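From: Shivam Uniyal
To: Plostcombe Robotics Club list
Date: 13 Aug 2026
Subject: Re: kitchen task, fruit to basket

Dagmar Urban wrote:
> Could whoever has the simulator running say where we are with the
> kitchen task? Juraj wants to know if the object positions are fixed
> yet. Also, are we keeping the croissant?

Positions are fixed as of this morning. The layout is the one Zuzana proposed in April: placemat towards the left, cutting board on the right, navy basket behind the board. The green fruit starts on the board and has to end up in the basket. The right hand does the work, and its fingers now come in over the top half of the board.
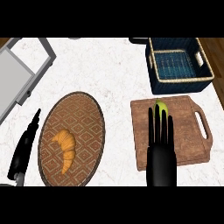

I have set the limit at 200 seconds per attempt and three attempts per team. Ľubica asked whether the arms may start from any pose. They may, as long as they start clear of everything on the counter.

We are keeping the croissant. It stays on the placemat, and an attempt is void if it gets moved – that goes for the left arm as well, which has no job in this task but still has to be kept out of the way.

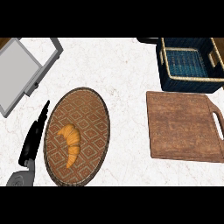
Kitchen task, left gripper beside the placemat, board without the fruit.

Two things still to do. The scoring script does not check the croissant yet, so for now that has to be judged by eye. And I would like someone to try the basket with a different starting angle, as all 11 of my own runs used the same one. Juraj, if you have time, the settings are in the Norora folder under "basket".

Please send rule changes to the list and not to me directly.

Shivam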